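Finden on the Night Shift: A Gallery

Isaksson wants its delivery machines running the corridors of the Estport office by December. Management says they will free people up. Bernadette Dolan has worked nights there for 30 years and would like to know what for. Four porters do the rounds now, and the plan has room for 2.

The trials so far are computer simulations. The work at hand is doors.
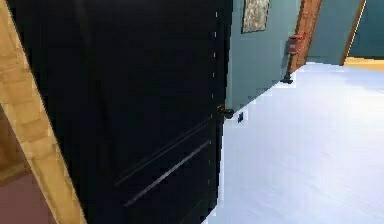
Ilwood Staff Review, No. 1396, p. 4

A black door partly open in the simulated corridor, with pale floor and blue-grey wall past it. Dolan has carts and wet mops in her hallways — none of them made it into this one.

The firm calls door handling "largely solved." Porters have been told they will be retrained to help machines that get stuck. The pay grade for that job has yet to be posted.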